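Besuch im Moor: Ein Tag der offenen Tür in Nardale

Eigentlich wollte ich nur den Regenradar checken und dann wieder ins Bett. Aber ich hatte mich für den Tag der offenen Tür an der Messstation Nardale angemeldet, und der Bus fuhr um 8 Uhr, also los! Seit ich hier im Blog über CO2 aus entwässerten Böden geschrieben habe (und dafür ein paar sehr lange Mails bekommen habe, danke dafür), wollte ich mir so eine Wiedervernässung mal aus der Nähe ansehen.

Die Station liegt am Rand vom Plisilcombe, einem Hochmoor, in dem bis vor gut einer Generation Torf gestochen wurde. Von der Haltestelle läuft man noch 2 Kilometer auf einem Schotterweg, rechts Birken, links Birken, und dann steht man plötzlich vor einem flachen Holzbau mit Gründach. Es gab Kaffee aus großen Kannen und Gummistiefel zum Ausleihen. Meine waren zwei Nummern zu groß, was sich später rächen sollte.

Begrüßt hat uns Tamunoemi Ojo, die die Messungen leitet und herrlich schnell redet. Ihre Einführung kam ohne eine einzige Weltkugel in Flammen aus, das fand ich schon mal sympathisch. Es ging um Wasserstände. Solange Torf nass ist, bleibt der Kohlenstoff weitgehend drin. Fällt der Wasserspiegel, kommt Luft an den Torf, er zersetzt sich, und das CO2 geht in die Atmosphäre. Das wusste ich in der Theorie, aber sie hatte einen Bohrkern dabei, fast schwarz und nach Keller riechend, den wir herumreichen durften.

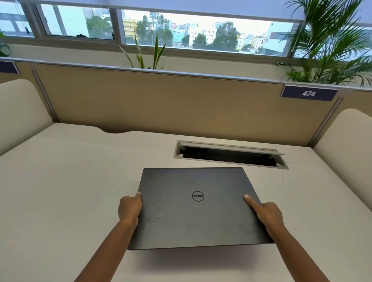 Spannend wurde es für mich beim Thema Methan, denn danach hatten ja einige von euch gefragt. Ja, ein frisch vernässtes Moor gibt erst einmal mehr Methan ab. Ojo hat da auch gar nicht drumherum geredet. Methan bleibt allerdings viel kürzer in der Luft als CO2, und auf lange Sicht ist das nasse Moor fürs Klima die bessere Wahl. Wie hoch die Spitze am Anfang ausfällt, hängt auch davon ab, wie flach man das Wasser einstaut und was vorher auf der Fläche wuchs. In Nardale haben sie deshalb 5 Teilflächen mit verschiedenen Wasserständen angelegt.

Danach raus auf den Bohlenweg, 1.910 Meter einmal im Bogen. An den Messpunkten stehen durchsichtige Hauben, die auf den Boden gesetzt werden und in denen sich das Gas sammelt. 33 solcher Punkte gibt es, und alle müssen regelmäßig abgelaufen werden, auch im Januar. Die Dämme in den alten Gräben stammen von der Firma Sterker und sind aus Lärchenholz, mit Torf abgedichtet. Bei einem konnte man richtig sehen, wie das Wasser auf der einen Seite höher stand – auf der anderen Seite fing die Heide an.

Und dann bin ich natürlich neben die Bohle getreten. Rechter Stiefel bis zum Schaft weg! Ein netter Herr aus der Gruppe hat mich rausgezogen, der Stiefel kam mit einem Geräusch hinterher, das ich hier nicht wiedergeben kann.
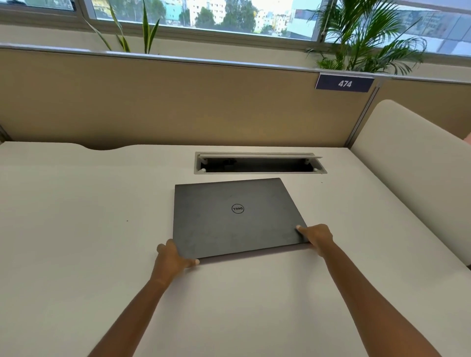 Und die Landwirtschaft?

Am Nachmittag gab es noch eine Runde mit dem Hof Bisgaard, der direkt an das Moor grenzt. Da wurde es kurz etwas lauter. Die Familie hat einen Teil ihrer Wiesen für die Vernässung hergegeben und baut dort jetzt Rohrkolben an, aus denen Dämmplatten werden sollen. Die Pflanzen wachsen prima, nur abnehmen will sie bisher kaum jemand zu einem Preis, von dem man leben kann. Ein Nachbar meinte, er mache erst mit, wenn er einen Vertrag über mehr als ein paar Jahre in der Hand habe. Kann ich verstehen.

Mich hat dieser Teil mehr beschäftigt als alle Kurven vom Vormittag. Wir reden so gern über Ziele, und dann hängt es an einer Mähmaschine, die auf nassem Boden nicht einsinkt (gibt es, mit Raupen, kostet aber ordentlich).

Wer selbst hin möchte: Die nächsten Führungen sind im August, Anmeldung über die Station, eigene Stiefel mitbringen. Der letzte Bus zurück fährt schon um 17 Uhr.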